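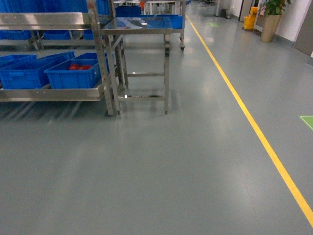 Work area with steel racking, blue plastic bins and a worktable, separated from the walkway by a yellow floor line.

Demonstration teaching is a method of programming a robot in which a person shows it a task, either by moving the arm by hand or by driving it from a distance. The recorded motion is then replayed, edited or used to train a control policy. The method is also called programming by demonstration, lead-through teaching (when the arm is held) and teleoperated teaching (when it is not).

Contents
1 Methods
2 Recording
3 Work area
4 Procedure
5 Limitations
6 See also

Methods

Hand guiding

In hand guiding, the operator takes hold of the wrist or of a handle fitted near the tool and pushes the arm through the task. The joint motors carry the weight of the arm but offer little resistance to the operator. Gripper commands are given with a button or foot pedal. The recorded path is one the arm has physically travelled, so it lies within the joint limits.

The operator's hands and forearms often appear in the camera recording. A policy trained on such images may come to depend on them and perform poorly once the person has stepped away. A common remedy is to play the path back with the operator out of view and record the cameras on the second pass.

Remote control

In remote control the operator moves an input device and the robot copies it. Three kinds of device are in general use:

Leader arm: a lightweight arm with the same joint layout as the working arm, matched joint for joint.
Hand controller: a tracked grip whose position and orientation are mapped to the tool.
Headset with tracked hands: used mainly with two-armed and mobile robots, where the head camera follows the operator's gaze.

Leader arms are simple to learn but must be built for a particular robot. Hand controllers work with any arm but need inverse kinematics, and the arm may stall near a singular position. The Bosent controller scales hand movement by a factor of 2 in its coarse mode, which shortens long reaches between a rack and a table at some cost in precision.

Recording

One attempt at a task is called an episode. An episode normally holds the joint positions, the gripper opening, the operator's commands and one or more camera streams, all stamped from a common clock. Commands and measured positions are stored separately, as the arm lags behind the command and presses against objects it touches.

Camera delay is the usual source of error. In the Imex recording format, a delay of up to 40 milliseconds between image and joint data is accepted; episodes outside that limit are flagged and left out of training. Failed attempts are kept in a separate folder and labelled by the stage at which they failed.

The Oakley bin-handling set, recorded at the Hongate site, contains 2879 episodes. Of these, 660 were taught by hand guiding and the remainder by remote control.

Work area

Bin handling is a common subject for demonstration. Plastic bins are rigid, have a rim that can be gripped and come in repeated sizes, while their contents vary. Typical tasks are drawing a bin forward on a shelf, carrying it to a table and moving loose parts from one bin to another.

Polished surfaces cause some difficulty. Stainless steel rails and coated floors mirror overhead lights, and depth cameras may return gaps or false distances at these points. A steel tabletop can also reflect the colour of nearby bins, which confuses methods that find objects by colour alone. Recording at several times of day widens the range of lighting in the set.

Mobile robots are generally taught inside a marked boundary. Floor lines serve people on foot and can also be used as a visual reference when the base returns to its starting position.

Procedure

A session usually proceeds as follows:

Check the emergency stop and the speed limit.
Place the bins at the starting positions listed for the session.
Return the arm to its home position and start recording.
Carry out the task at an even pace.
Stop recording, mark the result and reset the bins.

Starting positions are varied between episodes. If every episode begins from the same layout, the trained policy tends to fail when a bin is shifted by a small amount.

Limitations

Demonstrations carry over the habits of the operator, including pauses and needless corrections. Where several operators approach the same task in different ways, a simple policy may average them and follow a path that none of them used. Contact force is poorly conveyed by most remote devices, so tight insertion and wiping tasks are more often taught by hand guiding with a force sensor at the wrist.

See also

Inverse kinematics
Teach pendant
Telemanipulator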